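Pince portative Rana - montage en atelier partagé

4. Fixation du marqueur et premiers essais

Par l'atelier Orndale - 4/13/23

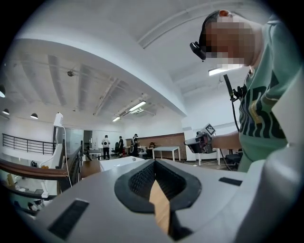
Avant de commencer, débranchez la batterie et serrez le corps de la pince dans un étau à mors doux.

1. Collez le marqueur carré sur son support, motif vers l'extérieur. Laissez prendre 60 minutes.

2. Vissez le support sur le dessus de la pince, sans forcer.

3. Rebranchez, puis ouvrez et fermez les doigts 40 fois à vide.

4. Mesurez l'ouverture maximale : 83 mm. En dessous, reprenez le réglage de la butée (section 3).

Attention - gardez les doigts hors de la course des mâchoires dès la mise sous tension.

Note : les supports Brosent livrés avant juin ont des trous plus étroits - alésez-les à la main.

144 partages - 6 commentaires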